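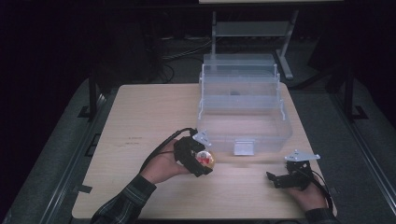
How long should a sewn text block stay under weight before the spine gets its first coat of paste?

Overnight at least, under boards with a moderate weight, and longer if the paper was washed or resized. A springy block that goes straight to pasting keeps its swell, and the swell then has to be hammered out or lived with.

Bench notebook, February. Ghumman ledger, continued.

Took the ledger out from under the boards first thing. The block has settled well at the tail and less well at the head, where the old damp stain runs. The stained paper is still slightly fuller than the rest. I put it back with a folded blotter over the head end only and left it while I dealt with the paste.

For anyone picking this job up: the ledger is a farm supply account book from the Skosix estate, 110 leaves, iron gall ink on a ruled machine-made paper. Original binding was quarter leather over thin pulp boards. The leather had gone to red powder and the spine came away in the box. 18 sections of six leaves, plus two single leaves at the end that were tipped on when the book was new. The tipped leaves had pulled a strip of surface off the last section. I guarded them as a pair onto a fold of thin kozo, so they now sew through like a short section and nothing depends on an edge of adhesive.

Sewing. Four tapes, unbleached linen, stations moved slightly from the original holes at head and tail. I did not want to reuse the outer kettle holes, which had torn toward the edge. The others were sound once the folds had been mended. Thread is the thinner of the linens we have on the shelf. The first attempt was with the thicker one and I stopped partway, cut it out and started again. With so many mends in the folds there was already plenty of swell, and the thicker thread was pushing the spine well past what the boards would cover. The thinner thread gives a bit less body but the block closes properly.

Note on the cut-out thread: keep your tension even from the first section. Mine was tight at the start and easy after the break, and I could feel the difference by opening the book flat at several places. The second sewing is even.
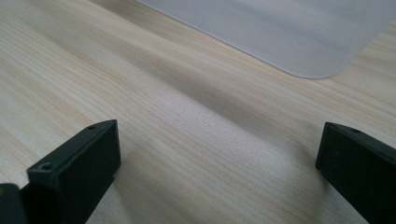
Khurram Rind
Bench conservator, paper and bindings

Paste. Wheat starch, cooked in the small pan this morning, stirred until it went glassy, then left to cool with a disk of silicone paper on the surface. Sieved it twice. The second sieving was worth the trouble, as the first left small beads that would have shown through the spine lining. Thinned with deionized water to the consistency of light cream for the tissue and kept a thicker portion for the tapes.

The last jar had started to smell sour, so it went out. Please put the month and the batch on the lid when you decant. I found another jar in the fridge with no label at all and had to discard that too.

Tested the Brelar lining paper against our usual kozo on a scrap block. The Brelar sheet goes down flat and is easy to tear along a water line, but it cockles where the paste is generous and takes a long time to relax. On a spine that has to flex with every opening I prefer the kozo. The Brelar might be good for the board linings, where stiffness is no problem. I have put the test block on the shelf over the sink with a note in it so others can bend it back and forth and see for themselves.

Spine work. Jogged the block square at head and spine, set it in the finishing press between boards with the spine just proud, and pasted thin. Waited, wiped the surplus out from the folds with a damp brush, and rounded lightly by hand. I am keeping the round shallow. The old shape, judging by what is left of the leather, was nearly flat anyway. No backing hammer on this one. The mended folds would not like it.

Kozo went on with the grain running head to tail, worked down with a stiff brush between the tapes. There was one bubble by the second tape from the head. I slit it and laid it down again, and it held when I tried it with the folder. Next comes a layer of aerocotton, wide enough to extend onto the boards, but that waits until the first lining is fully dry.

Endpapers. I made these yesterday from the handmade cream stock and they are a shade warmer than the text. Not a problem in use, but I mention it because Ghumman asked for a close match. The nearest alternative was the gray-white sheet from Trekley, which is colder than the text and heavier than I like at the joint. I will lay both beside the book when the client visits and let them choose before anything is pasted down. The sewn endpapers can be swapped at this stage with little effort. After the boards are on, it becomes a proper job.

Boards. Cut two from the laminated gray board, grain parallel to the spine, a little oversize. Left them under weight with blotters. The guillotine is pulling slightly at the far end of a long cut. I squared the boards by hand with the steel rule and a fresh blade, and they are true now. The guillotine blade needs to go out for sharpening. I have told the front office and they are waiting on a price.

Leather. Undecided. There is enough calf in the drawer for a quarter spine if I avoid the belly end, but it is darker than the surviving scraps. Pared a small offcut to see how it behaves at the turn-in. It pares cleanly, with no stretch to speak of. Dyeing a paler skin to match is possible but I would sooner not put dye that close to iron gall ink. A linen spine would be cheaper and kinder to the opening, and I will suggest it.

Time so far on the sewing and lining: almost 18 hours, including the part I cut out. The estimate allowed for less. The overrun is the fold repairs, which took longer at the stained end, and I have written that up on the job sheet.

To do next:
Check lining is dry at the head, where the blotter was.
Aerocotton, then trim.
Headbands, plain linen, sewn over a cord core.
Ask Ghumman about the loose receipts found between the leaves. They are in a folder in the plan chest, in the order they came out, with slips marking the page for each.
Order more kozo. The roll is down to the last length.

Left at 4 p.m. with the block in the press and the damp cloths hung over the sink.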